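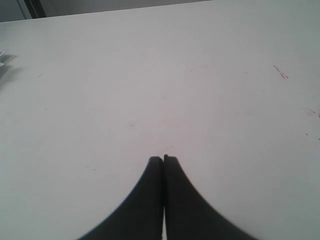
4 min read

Search this manual Go

7 February 2026
By Arsen Bilyk

Section 2: When the gripper reports "closed" and the tips don't line up

I put this section near the front because it's the fault I get the most mail on, and it's the one that bit me hardest on the Salcedo bench arm. You send a close command, the fingers come together, the Ploteck controller says everything is fine, and then you look through the wrist camera and one tip is standing a hair higher than the other. In the view at the top of this page it's the right one. Look at the seam too: dark near the tips, with a sliver of white table showing between the fingers lower down.

Now, a bit of a gap low down is just the shape of these fingers (they're curved on the outside and they don't meet all the way along). A step at the tips is another matter. It might only be the camera sitting slightly crooked, so please don't grab a hex key yet! I did, and I spent an evening straightening a finger that was perfectly straight.

What happened on mine was dumber than a bent finger. One of the finger screws had backed out, the finger crept up in its slot, and the arm went on working with a wrong idea of where its own tip was. It came down too far and dragged that tip over the table. The controller logged fault 104 and stopped, but by then I was already yelling at it.

Before you start

CAUTION: Hit the stop button and turn off motor power before your hands go anywhere near the fingers. A cleared fault can let the gripper finish its last command, and these fingers close fast. Software pause is NOT good enough. The arm may sag when power drops, so hold it up or park it on its rest first.

Check the camera first

1. Clear the space in front of the gripper. Stuff lying way over at the edge of the table can stay if the arm won't swing that way.
2. Jog the arm up until the tips are well clear of the surface.
3. Close the gripper at the slowest speed and save a picture from the wrist camera.
4. Stop, power off, and lay a small steel ruler across both tips. If the ruler sits flat, your fingers are fine and it's the camera that's tilted. Skip to the camera mount section.
5. If the ruler rocks, keep going here.

Reseat the fingers

6. Loosen both finger screws, all the way to hand loose. Doing only the bad side never worked for me.
7. Wipe out the slots. I found a crumb of dried threadlocker in mine, nearly the size of a sesame seed.
8. Push both fingers down against the stops and hold the ruler across the tips while you snug the screws, a little on one side, then a little on the other.
9. Power up, stand back, and run the Curnex homing routine from the beginning. Don't load your old offsets. They belong to the crooked finger.
10. Close slowly and save another picture so you can compare the two.

Note: If you get fault 102 during homing, the fingers met before the controller expected them to. Go back to step 8 and check that both are really down on the stops.

Note: A pale tabletop keeps every little mark, so wipe off what you can before the first test move. Otherwise you'll be squinting at some old pink streak, wondering if you just made it.

CAUTION: Don't raise the force limit to make a fault go away. I know it's tempting.

If the step comes back after a day of normal work, replace the screws, and write down the date when you do. My second set went in last May and I check them with the ruler whenever I change jobs.

© Grukex. Questions about this manual: use the contact form. Back to top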